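03/12/2021

Glue trials, day 2 of the Amaral batch. Shop cold again this morning, heater on from first thing, still took ages. Don't trust anything bonded before lunch.

Fekham epoxy - mixed 3 cups, threw the first out, too much hardener (my fault, misread the scale). Second and third fine. Pull test best so far 232 N, the old Marko stuff never got near that. Sanded faces better than wiped ones, no surprise. Need to redo the wiped set with fresh solvent, the can has been open since June.

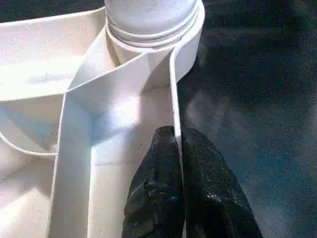 Neusa Paiva thinks the solvent is fine and the cold is the whole problem, wants the samples left overnight in the warm cupboard before anyone pulls them. OK, will do half that way. Labels on the lids please, not the cups, the cups get tossed.

Tredetier quote came in, 1,730 for the bigger tub. Too much for a glue we havent finished testing. Ask if they do a smaler one.

Still to do: clean the clamps, order gloves (medium), find the good thermometer.
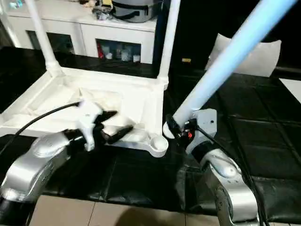
White plastic frame, two legs up, on the black pad.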